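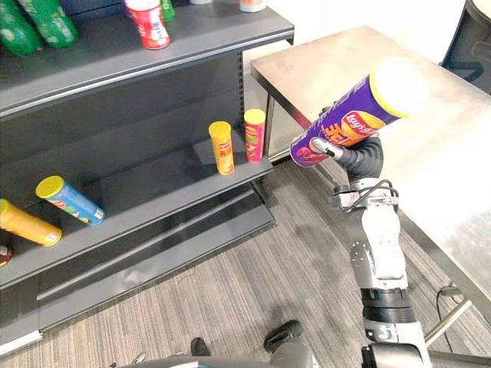 A demonstration is worth keeping only if somebody else could tell from it what the task was, Plokuner wrote in a margin note on the first draft of this chapter, and most of the recordings sent to me fail on that point.

The note was left in because it states the chapter's working rule. A policy trained by imitation has no access to the operator's intention. It receives joint positions, hand commands and camera views, each with a time stamp, together with a short line of text such as "put the can back on the shelf." If two operators read that line differently, the learner is given two tasks under one name.
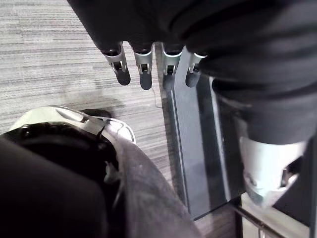
Chapter 7
Collecting Demonstrations
Liên Đoàn

7.1 What counts as an episode

An episode begins when the operator takes control and ends when the goal condition holds or the operator gives up. Both outcomes are stored. Failed episodes are labeled and kept out of the training set, but they are needed later for testing a success detector (Section 7.4).

The running case in this chapter is the Diltcombe restocking set, which holds 1000 episodes recorded by 9 operators. Objects are handled one at a time. A can may start upright or on its side, and the two cases are logged separately, as they call for different grasps. Starting positions are drawn from a printed list. Operators left to choose for themselves tend to place objects where they are easy to reach, and the set then has gaps that do not show up until the policy is run.

7.2 Camera views

A head view gives the layout of the shelf and the position of the arm. A wrist view gives the fingers at close range and loses most of the layout. Neither replaces the other. In the Diltcombe set, 52 episodes were dropped for clock drift between the two streams. The drift was found in February, after labeling had begun, and the labels for those episodes had to be discarded as well. Check the clocks before each session and write the offset into the episode header.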